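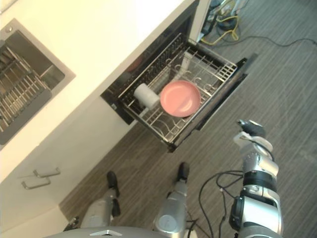 kitchen, 6 a.m., before coffee

OK so I finally finished the Dodness loop and I have thoughts. It's a 26-mile walk if you start from the Plosau parking lot, and I did it over two days like a sensible person with bad knees.

Day one is basically all uphill. The sign at the top says 1,658 feet and I believe every single one of them. My calves are still filing complaints!

I packed way too much food (again). Two jars of peanut butter?? For one night?? Who was I planning to feed

The stretch along Sfeir Creek is the best part by a mile. Soft trail, tons of shade, and I had it to myself until lunchtime – just me and one extremely bossy blue jay.

Skip the shortcut by the old quarry. It saves you maybe ten minutes and then you spend twenty picking burrs out of your socks.

Camped at Durkance, $16 a night, pay at the box with exact change. The spots near the water look pretty but they're on a slope and I slid into the side of my tent until sunrise. Get one up by the pines.

Temp dropped to 42 overnight. In April! Bring the warm hat, even if the forecast is being sweet to you.

Day two was mostly downhill and my toes hated it more than the climb – trim your toenails first, please learn from me.

Would I do it again? Yep, probably in the fall when the leaves turn. Boots are on the porch airing out and they're staying there for a while.

Next up is picking new socks, so send me your favorites. Wool only, nothing that slides down!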